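December 9, 2023 — Plilby eval kit, bench 3

Saturday, short day, got in late. Trial unit from Novier is on loan till the end of the month so trying to get the food tasks done before it goes back.

Unboxing leftovers first. Kit came with both arms, the gripper set, mounting plates, one license key for the Joso planner. Missing the spare finger pads listed on the packing slip. Emailed them, no reply yet. Quote still stands at 559 a month for the service plan, hardware seperate. Feels steep for what's in it — firmware updates and a phone number.

Setup went faster than the Furukawa we tried in August. Calibration took 9 minutes start to finish, and it kept the values after a power cycle. The old one never did that.

Gripper notes:
— default close force way too high for anything soft. Dropped it to 76 on their scale, whatever the unit is. Manual doesnt say.
— slow approach ok, fast approach overshoots a little in z
— cable loop at the wrist wants a clip, check before each run
— teach mode is nice, light to push around

Task is steamed buns, pot to plate. Lid off and set down at the left, plate on the right. Perforated tray throws a lot of glare, depth gets patchy over the holes. Try a matte tray next week if we can find one that fits. 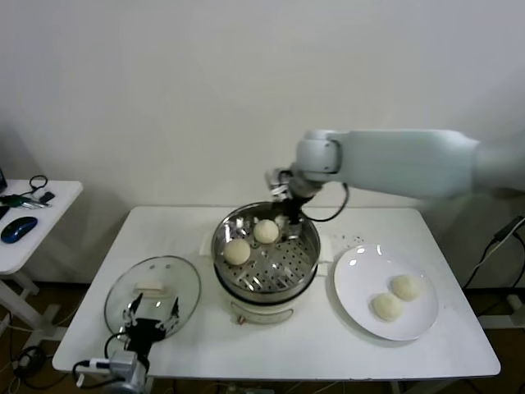 Can we run the kit without the service plan? The arms and teach mode work on their own, but planner updates stop when the trial key expires.

To do: chase finger pads, ask what the force number means, rerun at half speed, wipe the table down. Logs are on the shared drive under plilby_eval.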